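Stekden Twin-Arm Bench Cell

Two arms on one table, supplied with a cable set and 34 spare screws for the joint covers. Please leave slack in the cable at the elbow – if it is pulled tight, the wrist will lose its full turn.
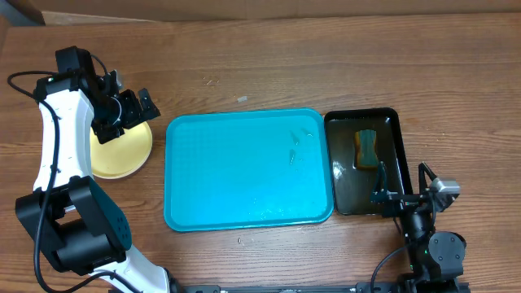 Bench with both arms, trays, plate and sponge.

Wipe the fingers every Saturday and check the cover screws after 134 hours of running. Replacement fingers are part no. 862, sold in packs of 4. For service please ask for Heledd Samuel at our Otstead centre.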